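A proper home for the small stuff

May is when I clear out the desk drawers, and this year I got completely carried away (in a good way!). I meant to throw out a few dead pens. What I did instead was pull out every card, token and loose bit I own and give the whole lot somewhere to live. It took two evenings and a large pot of tea, and I'm still opening things just to look at them.

The card holder started it. I'd been carrying a fat old wallet for years, the kind that won't fold flat, and I found this one on the Granov stall at the Parkerberg flea market for 22 dollars. Tan-brown leather, stitched along the border, with a little strap and a round snap to close it. I love a snap. The inside is all clear sleeves, like a tiny photo album, and before anything went in I spent a silly amount of time just turning the pages. 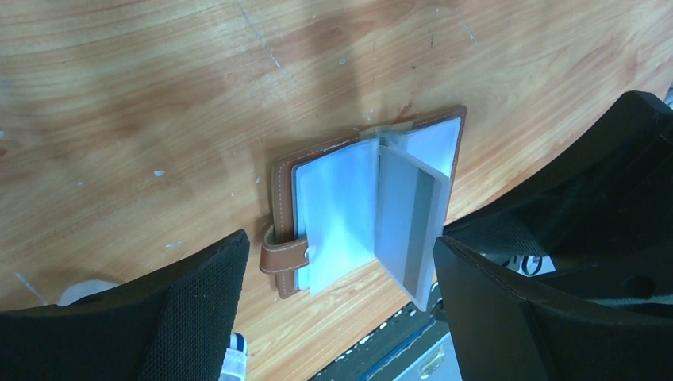
The card holder open on the table, sleeves and all.

A few things I've learned about filling one of these. Go slowly the first time, as clear plastic sleeves like to cling to each other and you can easily push a card behind the pocket instead of into it. A quick wipe with a dry cloth first helps a lot. Put the cards you use every week where your thumb lands when you open the cover, and put the once-a-year ones at the back. And don't double up! Two cards in one sleeve always seems fine until you're at a counter with a line behind you.

I was also much stricter about what got in. My old wallet had a punch card for a bakery that closed, a library card from two addresses ago and a coat check ticket I can't explain. Out, out, out. Anything I hadn't used since last May went in the shredder or into a keepsake envelope, and the envelope is thinner than I thought it would be.

The shiny silver VIP card made the cut, of course. It's such a handsome thing, silver-gray with fine diagonal lines and a black stripe down the side for the number, and it would be a shame to keep it at the bottom of a bag. I like flipping to that sleeve more than any of the others.

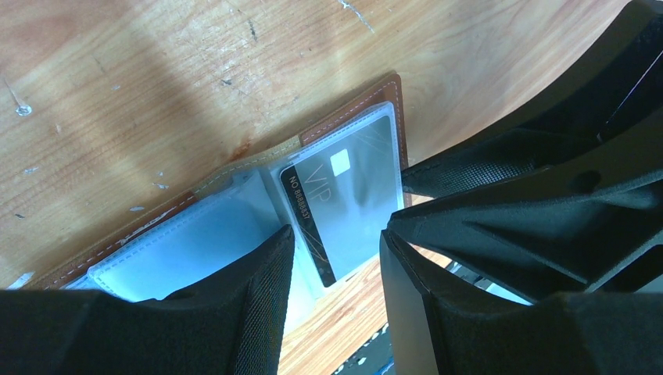 TRAYS AND BINS

With the cards underway I turned to everything else that had been rattling around in those drawers. I already had a wooden tray with nine square compartments, three by three, that used to hold beads. I'm a big believer in trays with dividers — they make you decide. If a thing doesn't fit any of the squares and doesn't deserve one of its own, it probably belongs in a different room.

My one rule is to leave gaps. The first time I organized a tray like this I filled every square that same night, felt terribly pleased, and had nowhere to put anything a month later. Now I start with a few pieces and let the rest collect at its own pace. The black ridged rings went in first, one to a square, and they look so good against the plain wood that I'm in no hurry to give them neighbors.

Next to the tray is the plastic bin in three colors: a dusty purple-blue, a sky blue and a cream-yellow. It's from Vinska, and I have a real weakness for their colors. Flat printed things go in the yellow end, odds and ends go in the blue, and purple is for whatever I haven't made my mind up about. Having an official undecided spot has done wonders for me.

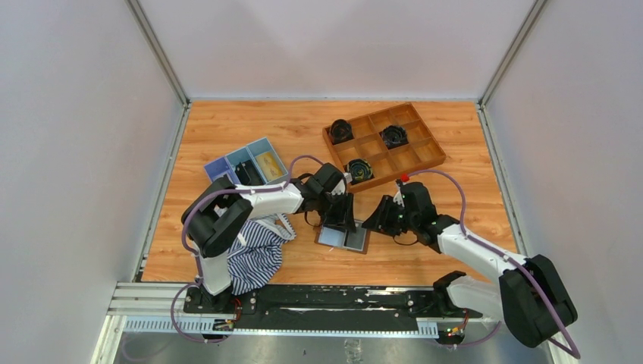
Wooden tray and three-color bin, mid-sort.

The tabletop shows its age, I know, all scuffs and specks and that reddish mark I've stopped noticing. I tried a little Bakilana wood balm on a corner and liked the glow, so the whole top might get a coat this summer. I'll do a test patch near the stain first. If you've used it on an old scratched table, please tell me how many coats you needed!

Next up is the cable drawer. I've bought a pack of 50 paper labels and I fully expect to run out.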